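ok so I finally redid my sad canvas tote and I'm weirdly proud of it, little thread incoming

It's the plain natural one I got at the Takavetti market in June. Perfectly good bag, zero personality. I kept looking at the handles and thinking, those are two long empty strips just begging for something!

Plan was to wrap them in embroidery floss, like the friendship bracelets we all made at camp. I used three colors: rust, cream, and a dusty pink I've been hoarding forever.

How I did it: tape the end of the floss flat along the handle, then wrap back over it super tight. Push the rows together with your thumbnail every inch or so. When you switch colors, tie the new one on at the underside and keep wrapping right over the knot. 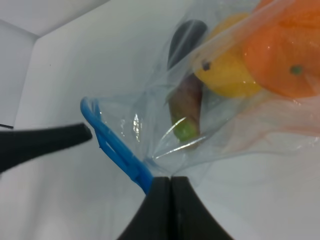 Fair warning, this eats floss. I started with 2 skeins per color and ran out of rust halfway up the second handle (of course). Went back for the same shade, Hubmann 1426, and the new one is a tiny bit darker. I put that part near the seam and called it a day.

For the ends I dabbed on fabric glue, pinned everything down and left it overnight. Don't skip the pins. My first end popped loose while I was making dinner and I had to redo a whole section, with some language.

Then I got carried away and added a tassel. And then a second tassel. My friend Sohail Rana says it looks like a very fancy curtain and I'm choosing to hear that as a compliment.

Next up is the old Wullard backpack with the peeling straps. I'm thinking ribbon, or maybe strips of an old shirt braided together? If you've wrapped anything that thick, tell me what you used, I'm buying supplies tomorrow morning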